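From: Khairul Pattinasarany
To: workshop list
Subject: Re: Clear sheet, edges and surface marks before bonding

Replying inline. I have had the clear acrylic out on the bench since then, so the points below are from looking at the panel again and from my notes on the last display case.
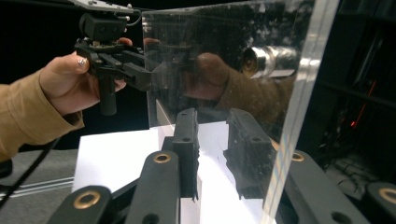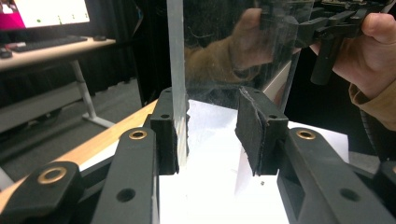
Acrylic panel standing on edge. Surface marks and edge in both.

> We are about to bond the first of the clear covers for the Prindau
> cabinets. The sheet is from the Stokia offcut rack and the masking
> film was already gone when we got it. Three things I would like
> settled first:
>
> 1. Is the scuffing on the broad face deep enough to matter, or does
> it polish out?
> 2. Do the long edges need to be scraped before solvent goes on, or
> is the saw edge good enough?
> 3. Somebody proposed flame polishing all four edges now and bonding
> afterward. Any objection?
>
> Also, the drawing gives the cover height as 227 mm and the cut list
> gives 127 mm. Which one is right?

Taking the last item first: 227 mm. The cut list has a typing error in it and I have corrected my copy. If anything has been cut to 127 mm, keep it for the Siregar drawer fronts, which need that height anyway.

1. Surface marks. Most of what shows on the face is light scratching, with dust and smudges mixed in on top of it, and the two are hard to tell apart until the sheet is clean. Rinse first, with plenty of lukewarm water and a drop of dish soap, then wipe with a clean microfiber cloth and no pressure. Do not wipe it dry before the rinse. No window cleaner with ammonia, no acetone, no alcohol on any edge that has been machined.

After that, run a fingernail across each mark. If the nail does not catch, plastic polish on a soft cloth is enough. If it catches, wet sand at 800, then 1200, then 2000, over an area much wider than the scratch, and polish. A small sanded patch leaves a dip that distorts whatever is behind it. For judging the result, stand the sheet up against something dark. Against a white bench top you will miss half of the specks. A hand held near the face is also useful, as you can look at the reflection and see where it goes soft.

2. Edges. Saw edge is not good enough for a solvent joint. The solvent runs by capillary action and needs contact along the full length, and any chip at the edge ends up as a bubble. Scrape with the back of a hacksaw blade or a proper edge scraper, held square, long strokes, light pressure. Then 320 on a flat block if there are still saw marks. Stop there for the edges to be bonded. A frosted edge bonds well. Do not round the corners over, which is the usual result of sanding freehand.

Be careful when judging chips by eye. With the sheet upright on a white surface, the bottom of the edge picks up a lot of broken reflections and can look worse than it is. Lay it flat and feel for them.

3. Flame polishing. Yes, I object, at least for this order of work. Flame leaves stress in the edge, and solvent on a stressed edge gives crazing, sometimes a few days later. Either bond first and then scrape and buff the visible edges, or flame the visible edges and anneal the part before any solvent comes near it. We do not have an oven on the bench that holds temperature well enough, so bond first. The top edge of each cover is the only one anybody sees on the Prindau cabinets, so there is not much buffing in it.

For the joint itself I use a thin solvent cement from a needle bottle, with the upright sheet held square against a block and no clamping force beyond its own weight. Leave it alone for 5 minutes before touching it and overnight before trimming. The room should be above 18 C, and dry. Damp air turns the joint white.

On quantity: the Sedix list says 11 covers, and I count enough sheet for that at 227 mm as long as the grain of the cut list is kept and nobody takes strips off the long side. Please confirm the sheet thickness with calipers at more than one corner. Cast sheet varies, and the slot in the base was routed for the nominal size.

I still need to know who has the edge scraper. It was in the drawer with the router bits in April.

Khairul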